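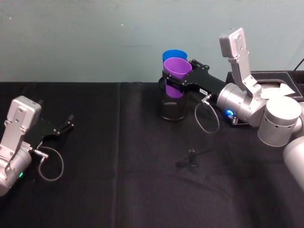

Plastic cups and where to keep them

Members have asked again about storing plastic cups between events, so the notes from the September kit review are set out in full.

The Cuvville hall kit holds 43 tapered plastic cups in mixed colours. Until this year they were kept on their sides in a drawer, where they took up a full shelf's worth of space and picked up scratches on the rim. Abbas Daneshvar has now moved them to upright storage. Cups of the same taper are nested, rim up, in stacks of no more than five. Taller stacks lean, and the lower cups tend to grip one another and need twisting to separate.

For small stacks on a table, an open wire-mesh cylinder of the pencil-holder type works well. The cup at the bottom of the stack should enter the mouth freely and stand without being pushed. Check the upper rim of the mesh for burrs before use – a fingertip run once round the inside is enough.

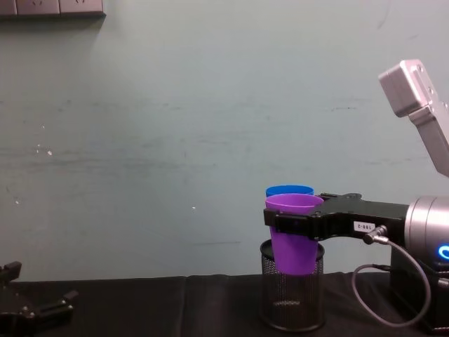 STORAGE AND TABLEWARE

A purple cup nested with a blue one makes a short stack, and it goes into the mesh base first. Lower it straight down. A stack put in at an angle catches on the solid rim and can tip a light holder over. Hold the upper half of the cups and let go only when the weight has been taken.

A black cloth under the holder shows up crumbs and dust, but it should be pulled flat where the holder stands. Folds elsewhere on the table do no harm.

Cups must be fully dry before nesting. Moisture held between two walls leaves a ring that ordinary washing-up liquid does not shift. Gholamreza Parsa recommends an hour upside down on a rack, then a wipe inside the base.

Spare mesh holders are on the Jalali shelf, second bay – please sign them out in the kit book.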